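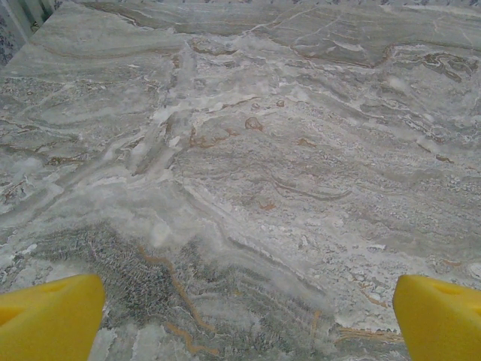 Selon Eoin Buckley, il faudrait laisser la rive nord du ruisseau Plimlow tranquille jusqu'aux premières gelées, et je dois dire que ses remarques du mois d'août ont bien fait avancer notre réflexion ! Nous avons donc revu l'ordre des travaux, et voici où en est le projet de remise en état de la zone humide de Cadona.

État d'avancement au 20 août 2021

Les terrassements sont terminés sur les trois mares. La mare aval, la plus grande, a reçu sa berge en pente douce et son seuil de trop-plein, calé un peu plus bas que sur le plan initial (la nappe est remontée plus vite que prévu au printemps, et nous avons préféré suivre le terrain). L'ancien drain agricole de la parcelle Lagman est bouché en deux endroits, et le fossé qui le prolongeait se recharge déjà.

Côté plantations, 807 plants sont en place : saules, aulnes, laîches et iris, tous issus de la pépinière Zullavov. Au dernier passage, 82 % avaient repris, ce qui nous réjouit beaucoup après un mois de juillet aussi sec sur le haut de la berge. Les pertes se concentrent chez les jeunes aulnes du talus est. Nous les remplacerons en novembre par des saules, plus à l'aise dans ce remblai caillouteux.

Et puis il y a les libellules ! L'agrion de Mercure a été revu sur le bras secondaire, là où le courant a repris. Un seul site, quelques individus, mais quel plaisir pour toute l'équipe.

Budget

Nous avons engagé près de 69 % de la subvention. Le poste terrassement est soldé. Le géotextile a coûté plus cher que le devis, l'écart étant couvert par la réserve pour imprévus. Nous ne demandons aucune rallonge.

Points à trancher

L'accès par le chemin de Plimlow reste difficile pour les engins dès qu'il pleut. Nous souhaitons votre accord pour reporter l'arrachage de la renouée sur la rive nord à cet hiver, comme indiqué plus haut, sans changement de la date de fin du projet.

Prochaines étapes : pose des deux échelles limnimétriques, relevé botanique de fin d'été, commande des saules. Le tableau des dépenses est joint en annexe 2.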